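가정 내 의류 정리 작업의 자동화 가능성 평가 절차 안내

1. 목적과 적용 범위

본 안내는 세탁 후 의류를 펴고, 접고, 분류하는 작업을 기계에 맡길 수 있는지 판단하려는 기관과 시설의 실무자를 위하여 작성되었다. 보육시설, 공동 세탁실, 의류 수선 작업장 등 부드러운 물품을 반복하여 다루는 현장에 적용할 수 있다. 산업용 대형 접기 설비의 도입 검토는 본 안내의 범위에 포함하지 않는다.

평가 절차는 Lubis 생활자동화연구실이 마련한 Drultano 점검표를 바탕으로 한다. 점검표의 초안은 비잔 팔라히(Bijan Fallahi) 연구원이 작성하였으며, 현장 의견을 받아 용어와 판정 기준을 다듬었다.

2. 현재 기술 수준에 대한 이해

평가에 앞서 담당자는 어떤 작업이 기계에 쉽고 어떤 작업이 어려운지를 알고 있어야 한다. 상자나 컵처럼 모양이 변하지 않는 물건은 위치와 방향을 파악하면 잡는 지점을 정할 수 있다. 의류는 손을 대는 순간 모양이 바뀐다. 같은 옷이라도 놓일 때마다 주름과 겹침이 달라지므로, 한 번 성공한 동작을 그대로 되풀이하는 방식으로는 안정된 결과를 얻기 어렵다.

수건과 같은 사각형 직물은 비교적 다루기 쉬운 편에 속한다. 소매, 모자, 여밈 부분이 있는 옷은 단계가 늘어나며, 충전재가 들어간 겉옷은 눌렀다가 놓으면 다시 부풀어 접은 선이 유지되지 않는 경우가 있다. 시연 영상에서 잘 접히는 모습을 보았다 하더라도, 그 결과가 시설에서 실제로 다루는 품목에 그대로 적용된다고 보아서는 안 된다.

3. 준비 사항

가. 평가 품목을 선정한다. 시설에서 가장 자주 다루는 품목을 우선하되, 두께가 있는 겉옷을 반드시 포함한다.
나. 작업대는 평평하고 밝은 곳에 둔다. 창가의 직사광선은 피한다.
다. 품목별로 완료 상태를 미리 정한다. "잘 접힘"과 같은 표현은 사용하지 않고, 소매가 몸판 밖으로 나오지 않을 것, 앞면이 위를 향할 것 등 확인할 수 있는 문장으로 적는다.
라. 비상 정지 방법을 참여자 전원이 숙지한다. 장비가 움직이는 동안에는 작업 구역에 손을 넣지 않는다. 사람이 직접 쥐고 조작하는 집게형 도구를 쓰는 경우에는 손가락이 연결부에 끼이지 않도록 잡는 위치를 확인한다.

4. 평가 절차

1단계. 사람의 기준 작업을 기록한다. 숙련된 직원이 평소 방식대로 품목을 정리하고, 소요 시간과 동작 순서를 적는다.

2단계. 집게만으로 작업이 가능한지 확인한다. 사람이 집게형 도구를 들고 같은 작업을 수행한다. 이 단계에서 사람조차 해내지 못하는 동작은 같은 형태의 집게를 단 기계에도 어려울 것으로 보고 따로 표시한다.

3단계. 기계가 스스로 작업하도록 한다. 품목마다 시작 상태를 바꾸어 가며 반복하고, 중간에 사람이 개입한 경우에는 그 시점과 이유를 기록한다. Neltov 시험실에서는 전체 품목을 합하여 약 200회의 시도를 한 묶음으로 관리한다.

4단계. 실패 유형을 분류한다. 잡기 실패, 여러 겹을 함께 잡음, 놓는 과정에서 흐트러짐, 앞뒤 판단 오류로 나누는 것을 권장한다.

5. 충전재가 있는 의류의 취급
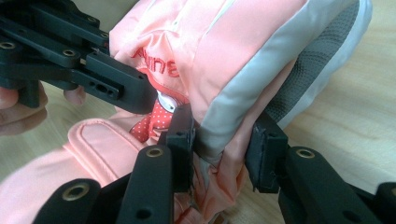

최종 수정: 7월 | 담당: 생활자동화연구실

구겨진 분홍색 패딩 의류에서는 집게를 대기 전에 어느 면이 드러나 있는지부터 확인하여야 한다. 겉감의 접힌 틈으로 빨간 물방울무늬 천이 보이고, 회색 띠와 그물 조직의 천이 한쪽에 몰려 있어 겉과 안을 한눈에 구별하기 쉽지 않다. 양쪽 집게 끝 사이에 옷감이 모여 있을 때에는 몇 겹이 잡히는지를 먼저 살핀다.

담당자는 다음 순서를 따른다. 먼저 자수나 띠처럼 방향을 알려 주는 부분을 찾는다. 다음으로 옷의 가장자리를 한 겹만 잡아 천천히 들어 올리고, 안쪽에 다른 천이 딸려 오면 내려놓은 뒤 다시 잡는다. 옷이 펴진 후에는 가운데를 눌러 공기를 뺀 다음 접기를 시작한다. 솔기나 자수 부분을 집게로 세게 당기는 동작은 옷감 손상의 우려가 있으므로 삼간다.

6. 판정과 활용

결과는 자율 수행 가능, 보조 조건부 가능, 도입 보류 가운데 하나로 판정한다. 사람이 시도의 절반 이상에 개입한 품목은 도입 보류로 처리한다. Traltent 공동 세탁실의 시범 평가에서는 수건만이 자율 수행 가능 판정을 받았으며, 소매가 있는 얇은 옷은 보조 조건부 가능, 충전재가 든 겉옷은 도입 보류로 분류되었다.

현재로서는 옷을 종류별로 나누어 운반하는 일과 단순한 직물을 접는 일부터 기계에 맡기고, 겉옷의 정리는 직원이 계속 담당하는 방식을 권장한다. 장비나 집게의 형태가 바뀐 경우에는 종전 판정을 그대로 인용하지 말고 2단계부터 다시 평가한다. 점검표 원본과 기록지는 시설에서 함께 보관하며, 품목을 추가할 때에는 완료 상태의 문장을 먼저 작성한 후 평가를 신청한다.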